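Scanner sa maison avec un lidar de téléphone : mes petites astuces

Depuis que je me suis mise à relever mon appartement en 3D (pour refaire les plans avant travaux), j'ai raté pas mal de scans ! Alors voilà ce que je fais maintenant, pièce par pièce.

Je commence toujours par les miroirs et les vitres. Un drap dessus, et on évite la pièce fantôme qui apparaît derrière le mur. Pareil pour l'écran de télé.

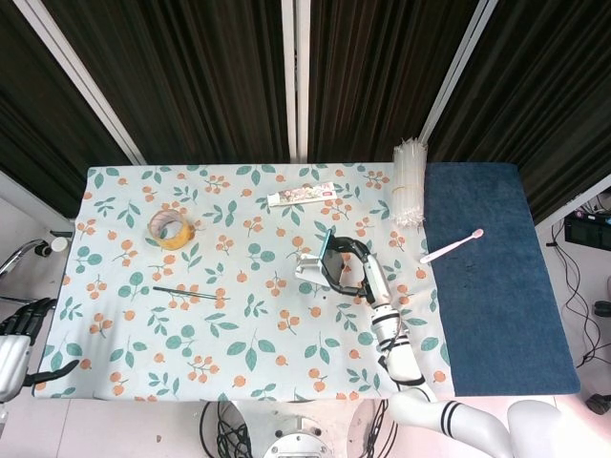

La table et sa nappe à petites baies orange

Ensuite, j'avance lentement, le téléphone à hauteur de poitrine, et je termine là où j'ai commencé -- sinon le couloir se décale et les cloisons se dédoublent. Mon amie Clotilde Gautier tourne sur elle-même au milieu de la pièce, moi je préfère longer les murs. Pour le salon, compter environ 9 minutes, portes ouvertes avant de démarrer.
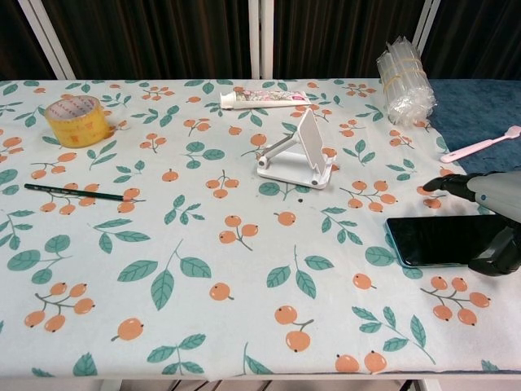 Pour l'échelle, je ne fais jamais confiance au premier nuage de points. Je colle deux repères au sol à 50 cm l'un de l'autre, bien mesurés au mètre ruban, et je compare à l'écran. Un rouleau d'adhésif jaunâtre comme celui de la table fait l'affaire, avec un crayon pour marquer le bord exact du repère. Si l'écart dépasse 2 mm, je recommence !

Dernière chose, l'export. J'enregistre le fichier brut avant tout nettoyage, avec le nom de la pièce dedans (j'ai eu trois « scan_final », plus jamais ça), et je vide le téléphone avant d'attaquer l'étage.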